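Sorholm Wool and Delicates Wash, Unscented
Bottle size: 900 ml
In stock, ships from our Jaramillo Street shop

If you have a drawer full of sweaters you are scared to clean, please meet the wash we use on our own! Sorholm is a gentle liquid soap for wool, silk, cashmere and all the soft things that come out of a regular machine cycle looking two sizes smaller. We started carrying it in April after trying it on a very old cardigan (gray, moth-nibbled, much loved) and we have been telling everybody who walks in ever since.

It doesn't need much. One capful, 11 ml, does a basin of hand washing, so a single bottle gets you through 82 or so... no, we did the math properly: 900 divided by 11 comes to a little over 81 washes. That is a lot of sweaters.

What it's for

Wool, merino, cashmere, alpaca, silk, lace, down, and knitted cotton that has gone stiff. We also like it for plain T-shirts you want to keep for years, the heavy cotton ones that lose their shape at the neck. It has no softener in it and no bleach, so it won't coat the fibers or fade a dark color on purpose. Very dark reds and indigo can still let go of some dye the first few times, so wash those alone.

How to use it

Fill a basin with cool water, add one capful and swish it with your hand before the clothes go in. Push the garment under and leave it for 8 minutes. Don't rub or wring. Squeeze it gently, lift it with both hands so the weight of the water doesn't pull on the shoulders, and rinse once in water of the same temperature. For drying, roll it up in a towel, press down along the roll, then lay it out flat and pat it back into shape.

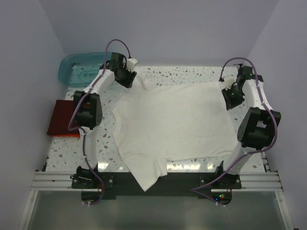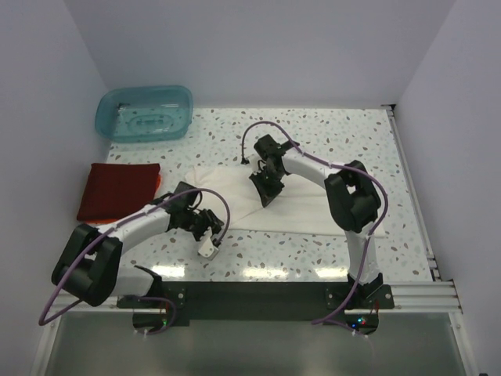 A white T-shirt in the first picture; a teal basin and a folded maroon cloth in the second.

Machine washing works too. Use the wool cycle, two capfuls, cold, and the lowest spin your machine has. Put anything with buttons or hooks in a mesh bag. Front loaders seem to be kinder to knits, but we have customers with top loaders who are perfectly happy.

The scent question

There isn't one! Well, wet wool smells like wet wool, and that goes away when it dries. If you want something with a bit of perfume, the Bimeo cedar wash on the next shelf is lovely, and it foams up more, so give it an extra rinse. For stains, we keep the Skuketti soap bar. Dab it on a collar or a cuff first and then wash as usual with Sorholm. The two get along fine.

Good to know

The liquid can turn cloudy if it sits in a cold porch or garage. Bring it indoors, let it warm up and give it a shake. The cap has a line molded inside for the 11 ml mark, which is hard to see in dim light (we went over ours with a marker). Keep it away from kids and pets like any other soap, and don't use it on leather trim or suede patches.

Bottles can be refilled at our counter. Bring yours in clean and dry with the label still on, and we'll top it up from the big drum at the back. We can't ship refills for now.

Also in this section
Bimeo Cedar Wash
Skuketti Stain Bar
Flat drying rack, folding
Mesh bags, set of two
Sweater comb

Page updated 29 June 2019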